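Projects > Midville pay scale > Notebook > March

March, morning

Continued with the pay table for the Midville city employees. The council wants to see the effect of the new salary steps before the second reading of the budget, and our part is only the model, not the opinion.

Yesterday's run gave a total that was too high. I found the reason after lunch: the file from the personnel office has 184 positions, but 4 of them are listed two times, once under Parks and once under Public Works. Cello reads each line as a separate person. I removed the second lines by hand and wrote the position codes in the shared sheet, so please do not import the old file again.

Then I repeated the run with the three steps from the draft ordinance. Step one is simple. Step two depends on years of service, and here the draft is not clear to me. It says "completed years," but the table in the annex begins with year zero. I used completed years. If the city attorney reads it differently, 86 positions move to another line and the total must be made new.

The pension share is still calculated with last year's rate. I left it so on purpose and marked the column in yellow. Uvow has the new rate in its update, but the update also changes the rounding, and I do not want two changes in one run.

To do:
- ask the clerk which reading of "completed years" was meant
- check the part-time crossing guards, their hours look like weekly hours in one column and monthly in the other
- send the summary page to Hung for printing, only after the clerk answers

15:40. Clerk called back. She thinks completed years is correct but wants to see it in writing from the attorney. I keep the run as it is and save it under the name "step2_completed."
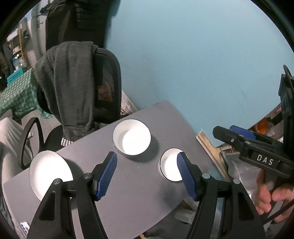

Sum-yee Huang: I agree with completed years, but please keep also a version with year zero. At the last reading the council asked for both and we had only one. The crossing guards are monthly in both columns, the header is wrong. I will correct it in the source file tonight.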